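Table Clearing Automation at Sokuten: Progress Report to the Ferunon Workplace Fund
April, second stage 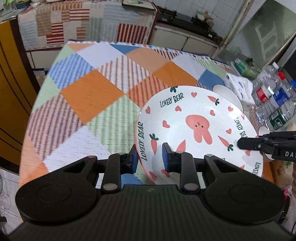 Our second stage has been about plates, and what happens to the jobs of the people who used to carry every one of them. When we applied to the fund, our dining rooms cleared 1000 pieces of tableware on a busy day, nearly all by hand, and sore wrists were the most common complaint in the staff book. We're now well into collecting hand-guided demonstrations, with our own kitchen people holding the grippers, and I'm delighted with how they've taken to it! The round white plate with the pink rabbit and the LOVELY BEAR lettering has become a favourite for rim work: the fingertips go either side of the edge, one outside and one over the plate, and a busy pattern like that (hearts, carrots, a patchwork cloth underneath) is much closer to our family dining room than the plain grey bench we started with.

Work completed

Seventy was the number of practice sessions promised for this stage, and all 70 are done. Murray Tomoana looked after the roster so that sessions fell inside paid hours, between the lunch clear and the start of dinner prep. We had budgeted for overtime and didn't need it, and would like to move that money to training.

The Jerex software now sorts good demonstrations from spoiled ones overnight. It used to be a morning's work for Gilles Millet, who has gone back to the part of the job he likes, which is sitting with new people and showing them how to close on a rim without tipping the plate. Shallow bowls are still giving us trouble. The grip slides up the side, and we've asked Szalai for a softer pad to try.

What has changed for staff

Fifty people work across the dining rooms and dish area, and every one has been offered a turn. Some love it and some would sooner be at the sinks, and both are fine. Two of our longest-serving dish hands now teach the sessions and have moved up a pay grade. They notice things the rest of us miss, like stacking habits that differ from room to room, and their notes have changed our task list twice.

There were worries about hours, and they were fair ones. We've put in writing that no position will be cut during the project. The evening crew asked for the same promise to cover casuals, and management has agreed to it.

Still to do

Bowls, as above. Cutlery left on plates. A quieter spot to charge the equipment, as the present one is beside the break table and the fans annoy everybody.

Spending is at 50 per cent of the grant, on plan. The next stage begins with cups, and the dinner crew has already put up its hand to go first.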